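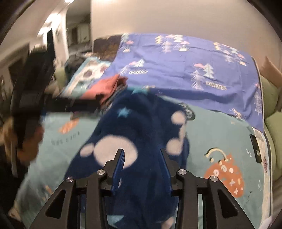 Last changed: 06/03/2026, by Pludier

Hinari - care labels of home textiles

Hinari is a table of washing and drying instructions, copied by hand from the labels of blankets, sheets, towels and curtains. It has 699 rows, one for each label. 400 of them come from second-hand shops in Ban, the others from homes in Pernance.

The file is labels.csv, in UTF-8, with a semicolon between the columns. There are eight columns: id, town, item, fiber, wash, dry, iron, notes. Temperatures are in Celsius. If a label had only symbols, I wrote their meaning in words and put "sym" in notes. 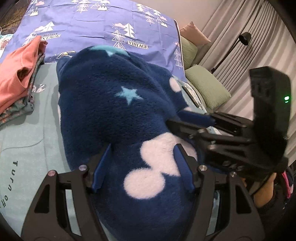
Dark navy fleece blanket with white shapes, on a bed.

Known problems

Empty cells mean that the label was too faded to read, please do not fill them with a guess. For six rows the fiber parts do not add up to 100 percent. I checked these again and the labels are printed so - I left them. The words "fleece" and "polar fleece" are both kept in the item column, as the sellers used them.

Use

You may copy and change the table for any purpose if you mention Hinari. Corrections are welcome, please send the row id with them.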